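Unit 5: Reviewing a Kit – the Kandent Tabletop Arm

This week we look at the Kandent kit the way a buyer would, and I think it's a terrific one to learn on! Read the Urrutia review first (page 157), then come back to these notes.
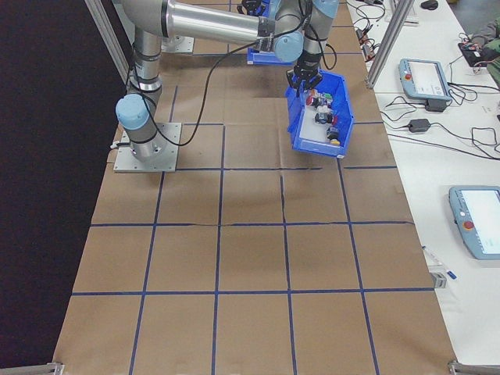
What I love is how quickly you get to real problems. Where should the fingers close on a bin? How far can it tip before the parts slide? The Florkitz package asks exactly that, with 2813 practice moves to work through – skip the first set if you took the fall course.

For next time: write one page on whether Kustumport should buy the kit, and bring your grip notes.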